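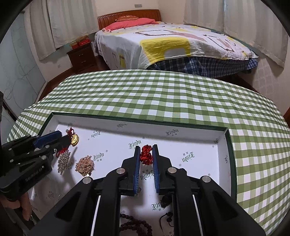 Florence Penner wrote back within a day of our last report and asked why a tool with no motor in it needed a safety stop. She also wanted to know whether the money for the small-items work was still being spent on the small-items work. The answer to the second question is yes. The first one takes up most of this report.

7 min read

Progress report to the Munon fund, small-items handling
January 3, 2021

Summary

Collection with the handheld grippers was stopped in August after a finger linkage came apart in use and an operator's thumb was pinched. The injury was a blood blister and a small cut. No medical treatment beyond a bandage was needed. Collection has started again with changed hardware and a shorter working session. We are behind on the number of recordings and within the budget.

What went wrong

The operator was working with a gripper in each hand, sorting jewelry in a home. The task was to lift one piece at a time out of a shallow tray and set it down apart from the others. A chain had caught between the finger and the pad on the right gripper. The operator squeezed harder to hold it, then turned the wrist to shake it free. The pivot pin on the right linkage walked out of its hole, the side arm swung in under the load of the hand, and the thumb was caught between the arm and the body.

So a hand-powered tool can still hurt the person holding it. Our original risk sheet treated the gripper as a passive object and listed only sharp edges and dropped items. The pinch point between arm and body was missing from it. That was our mistake and the sheet has been rewritten.

The same fault had shown up before in a milder form. Two operators had reported a "loose feel" on the closing stroke. Both reports were logged as a calibration matter because the recorded finger width was drifting, and the drift was corrected in software. We looked at the numbers and did not look at the pins. If either gripper had been taken apart at that point, we believe the wear would have been found.

Cause

We sent 6 grippers to the workshop at Flarton for inspection, including the one that failed. Their findings:

The retaining clips on the pivots were fitted correctly but were too soft for repeated side loading. Straight squeezing does not wear them much. Twisting while squeezing does, and operators twist a lot when they work with chains and cords.

The holes in the failed linkage had gone oval. Two of the other grippers showed the start of the same wear.

The pads were not at fault. They hold knotted cord and beads well. Thin chain is harder, as it slides into the grooves and has to be pulled back out.

Effect on the data

Recordings made with a worn linkage show the fingers a little more closed than they were. For large items this hardly matters. For a chain or a thin cord it is enough to teach the arm at Grurneck to close on air. In trials there before the stop, the arm missed thin items far more often than it should have, and the team spent several weeks adjusting the control side before anyone connected the two problems.

We have withdrawn 500 recordings from the training set. Some of them are probably fine, but we have no reliable way to tell which. Items with a thick grip point, such as pendants and ornaments, may be brought back later if the MacLeod group can check finger width from the video alone. They have agreed to try it on a small batch first.

What has changed

Every gripper now has steel clips and bushed holes. The side arms have a stop block that leaves a gap for the thumb if a pin lets go. We tested this by pulling the pin by hand with the linkage loaded, and the arm stopped against the block each time.

Operators check the pins before each session and sign for it. Any report of looseness takes the tool out of use until someone has opened it up. Software correction of drift is no longer allowed without an inspection.

Operators have been told to put the gripper down and free a caught chain with their fingers. Tangled chains stay in the task, but a recording can be ended early with no effect on pay. The old pay rule counted finished recordings only, and the operator who was hurt told us plainly that this was why the shaking started. We should have asked about it sooner.

Sessions in homes are now limited to 2 hours.

Still open

The stop block adds weight, and operators with smaller hands say the tool is tiring. Flarton is working on a lighter version. The wear life of the new clips is not known yet, and until it is we will replace them on a fixed schedule at our own cost.

We ask the fund to agree to a later delivery date for the thin-item recordings. The large-item set is not affected and will be delivered as planned. The rewritten risk sheet and the inspection notes from Flarton are being sent separately.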